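Review: Clastine cloth-folding policy kit on a small desktop arm

Reviewed by Keegan Treloar, Sat 21 May

Clastine is a training method and a set of code for teaching a low-cost robot arm to handle cloth. It comes from Sólveig Thorlacius and her group at Ondton, and it's been passed around the hobby and teaching-lab crowd for a few months. The claim is that you can get a usable single-arm fold from a small number of hand-guided demonstrations, provided you label the moment of each grasp. I spent four weeks with it on our bench in Hobart and this is what I found.

What you get

The download has the training code, a labelling tool, a calibration routine and one pre-trained checkpoint. There's no hardware in it. You need your own arm, a fixed camera and a computer with a decent graphics card. The documentation is 14 pages and mostly good, although the section on camera placement assumes you're mounting things the same way Ondton did. I had to rewrite the config file by hand to get the image orientation sorted.

The method itself is simple to explain. A normal imitation policy looks at the camera picture and predicts the next short run of arm movements. Clastine does that too, but it adds a second output that predicts where on the cloth edge the fingers ought to close, and it trains the two together. The labelling tool asks you to click on that point once per demonstration. The motion part then gets weighted more heavily in the second or so before the fingers shut. Most failed folds go wrong there, so the idea makes sense on paper.

Set-up

Calibration took me most of an afternoon. The routine wants the arm to touch a printed board at several heights and it gives up without much of an error message if one of the touches is missed. Once it had gone through, it held for the rest of the test. I re-ran it once after bumping the camera and that went quicker.

I recorded 57 demonstrations of a single task: start with a microfibre towel already folded into a pad, take hold of the loose flap at the near end and turn it over. Labelling them was dull but fast. Training ran overnight.

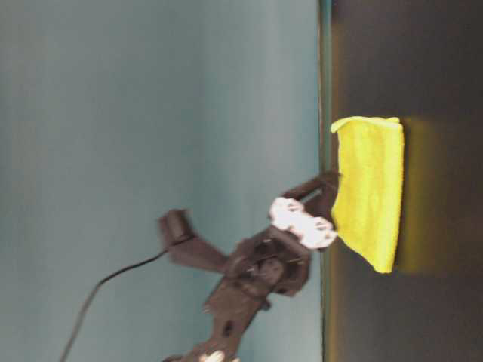 Results

I ran 435 trials in total, split across three versions: the supplied checkpoint, my own model with the grasp labels, and my own model with the grasp output switched off.

The supplied checkpoint was poor on our bench. It generally reached the right area and closed on nothing. I don't hold that against it much, as our table is darker than the one in the Ondton paper and the wall behind it is a different colour, but the web page does suggest it'll work out of the box and for me it didn't.

My own model with the labels was clearly the best of the three. It got hold of the flap on nearly every attempt when the towel was square to the arm. With the towel turned well off square it dropped away, and the usual failure was picking up two layers at once. It has no way of knowing it has done this, and it'll carry on and fold the lot.

With the grasp output switched off, the same demonstrations gave a model that hovered. It'd come in close, back off, come in again, and sometimes never commit. This is the comparison that convinced me the method is doing something useful. The recordings and the training time were the same, and the behaviour was plainly different.

I also tried it against the Saraç baseline, which we already had running for another job. Saraç was smoother to watch and put less strain on the wrist motor, but it needed a lot more demonstrations before it stopped missing the edge.

Fabric

Microfibre is a forgiving material for this. It's fuzzy, it grips the finger pads and it stays where you put it. A cotton tea towel was harder, and a slippery polyester cleaning cloth was a write-off. The paper covers only one fabric type in its main table, and I'd like to see that widened. Colour matters as well. A bright yellow towel on a dark tabletop is about as easy as it gets for the camera. When I swapped in a charcoal one the predicted grasp point wandered all over the place, and adding more demonstrations with the dark towel only partly fixed it.

Finger pads

The method doesn't specify any, and it should. Bare metal fingers slid off the cloth. I tried two sets of pads and the softer Ikov ones did best, though they pick up lint and need a wipe between sessions.

Complaints

The labelling tool has no undo. If you click in the wrong spot you have to reload the whole recording. Logging is thin, and there's no built-in way to save the predicted grasp point with the video, so I wrote a small script for that. The licence is fine for teaching and research but vague on commercial use. I emailed Thorlacius about it and got a polite reply saying a clearer version is due in June.

Who should bother

If you already have an arm, a camera and some patience, and you want to teach one cloth task at one bench, Clastine is worth a go. Budget a day for calibration and recording, and ignore the supplied checkpoint. If you need it to cope with different fabrics or a bench that gets moved around, I'd hold off until the next release.

Rating: 4 out of 5 for the method, 3 out of 5 for the software around it.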